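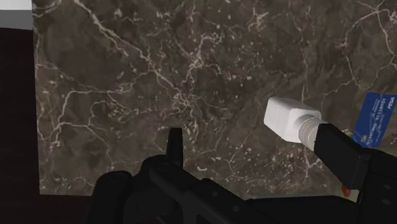
Wrist camera view in the simulator, marble bench top loaded, gripper over the slab.

Setting up a simulated bench for a home-built arm

This page covers the sim side of the Gwynne arm, the one we are putting together in the shared workshop. It assumes you have the arm model loading without errors and a camera attached to the wrist link. If you don't, go back to the joint setup page first.

1. Make the bench

Add a flat box for the bench top and fix it to the world. Check that the collision shape is the same size as the visible one. Mine was 6 mm too high for most of June, and the fingers kept stopping short of everything.

2. Put a busy texture on it

We started with plain grey. Tomos Skyrme swapped it for a dark brownish-grey marble with pale veins, and it has stayed. A patterned surface is harder on the object detector, so you find out early if it is going to grab at the background. Keep the plain grey as a second material so you can switch between them when something fails.

3. Place the camera

Mount it behind the fingers, looking out past them. You want both finger tips in view with plenty of bench beyond. Some of the black housing will show along the bottom, and you can leave it there. The real camera will see the same thing. Set the field of view to 56 degrees to start, then adjust it to match your own lens.

4. Add the objects

Use a few shapes that differ in colour and thickness. In the view at the top there is a white bottle-like object at the right finger and a blue card lying on the marble with small white printing on it. Flat things like the card are the hard ones. Leave them out until the thicker items are working.

5. Check the contacts

Turn on contact display and close the gripper slowly. You should get contact points on both fingers when an item is properly held. If only one finger reports contact, stop and look at the finger offsets before you touch the friction value. Dwynwen Griffiths spent an evening raising friction on ours when the left finger was simply offset the wrong way.

6. Run a batch

Shuffle the object positions and run 2,000 steps per trial. Save the wrist view at the end of each one. Our first batch was 46 trials, enough to see where the misses were bunching up.

Copy your settings file to the workshop drive before you change the arm model. The next page covers wiring the real gripper.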